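About Clisametti

Clisametti is a residential training house for domestic service and household care. The house teaches bed-making, garment folding, packing and storage to learners who go on to work in guest houses, care homes and private households. The teaching rooms are kept as ordinary bedrooms. Beds, bedding and clothing are of household type and are replaced when worn.

The course runs for 40 weeks. Each intake has two groups, one based at the main house and one at the Medrano annexe. Teaching begins at 8.30 a.m. Learners are assessed at the end of each unit and may repeat a unit once without charge. 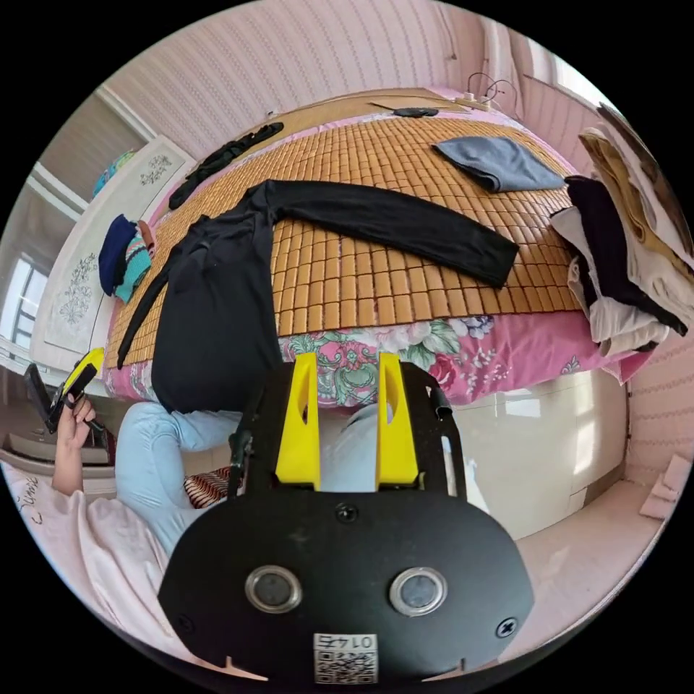
Page last changed: June

Unit 1 covers the bed as a work surface. Garments are sorted and folded on the bed, as they would be in most homes, so the state of the bed is checked first. In warm weather a woven mat of small tiles is laid over the sheet. The mat must lie flat, with the rows of tiles parallel to the long side of the bed. A floral or other printed sheet is hung with an even drop along the near edge.

Long-sleeved garments are laid face down and smoothed from the collar to the hem. The sleeves are turned in across the back before the body is folded. Dark garments are kept apart from light ones at this stage. Fabric is lifted clear of a tiled mat and never dragged across it, as loose threads catch between the tiles.

Unit 2 covers folding to a standard size. The Jisitz sheet, our own folding chart, lists 81 garment types with the number of folds for each. Learners are issued a copy on arrival. The chart is revised yearly; the present edition drops the separate entries for vests.

Unit 3 covers bags and packing. Soft fabric bags are packed upright with the heaviest items at the base. The top is gathered by hand and the strap drawn in below the gather. 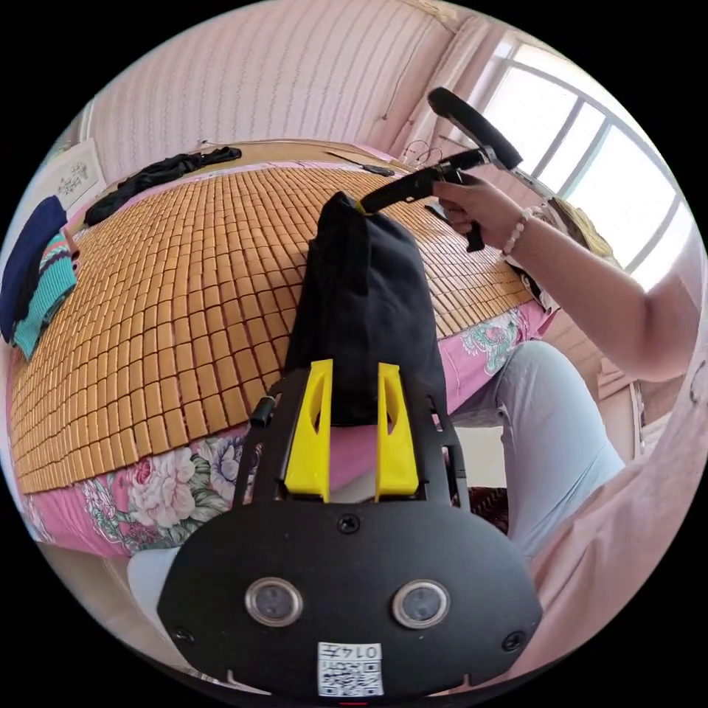
A bag closed in this way should stand without support and be liftable by the strap without the neck opening. If the neck slips, the bag is overfilled and one layer is taken out. Folded items waiting to be packed are kept at one side of the bed, and unfolded items at the far side, so that the two are not mixed.

Unit 4 covers wardrobes, shelves and seasonal storage. It is taught at Astivbridge, where the linen store holds 3,000 pieces under a single shelf-marking system.

The house has places for 73 learners. Applications are read in the order received. Bedding and garments for practice are supplied; learners bring indoor shoes and a plain apron.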